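### 4. Folding day, or how I get the bed clear

I'm up to the bedroom part of the guide now, and I'll say straight off that I do all of this on top of the bed. Leltitz has a perfectly good table and I never use it. A bed is wide, it's soft, and it's at a decent height if you kneel on a cushion (my back says thank you!).

Before you start, you'll want the basket, a clear shelf in the Asten cupboard and 7 spare pegs from the jar on the landing.

1. Roll the light quilt up and push it out of the way. Don't fold it yet, it only gets in a muddle.
2. Smooth the flowery blanket underneath with the flat of your hand, working from the middle outwards.
3. Tip the washing out in one go. I used to take things out one by one and it took all morning -- never again.
4. Do the big, boring things first: sheets, then towels, then whatever's left.
5. For the small soft cloths, find the middle, pinch it and lift. Let the rest hang down by itself and most of the creases sort themselves out.
6. Lay the cloth back down, bring the edges together, fold in half and then in half again.

**Note:** if a cloth has a label, I like it tucked inside the last fold. Liliana Fontana taught me that one and now I can't leave them sticking out.

**Careful:** don't shake anything hard over the plush blanket. It picks up fluff like you wouldn't believe, and then you're at it with the sticky roller till teatime.

Step 5, with a pale blue one: 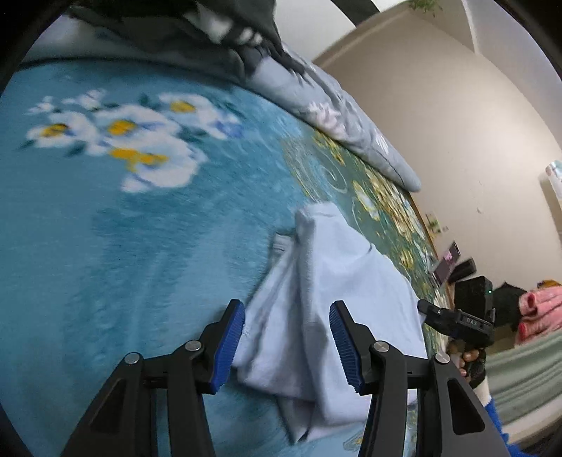
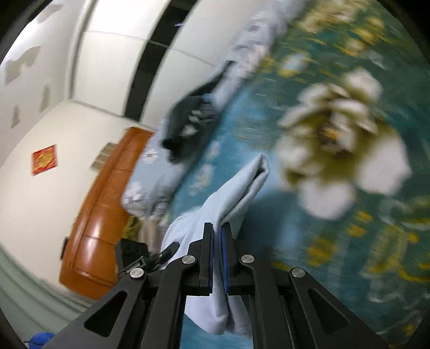 7. Stack the finished cloths with the folded edge facing you, so you can grab one without dragging the whole pile out.
8. Carry the piles over to the Asten cupboard. Towels go on the bottom shelf, cloths go above, and please leave the top shelf for Kinnunen bags, they're a nightmare to find a home for.
9. Unroll the quilt and give it a good tug at each corner.

If you find a sock on its own, put it in the tin by the door -- I go through it every September and throw out whatever still hasn't got a partner.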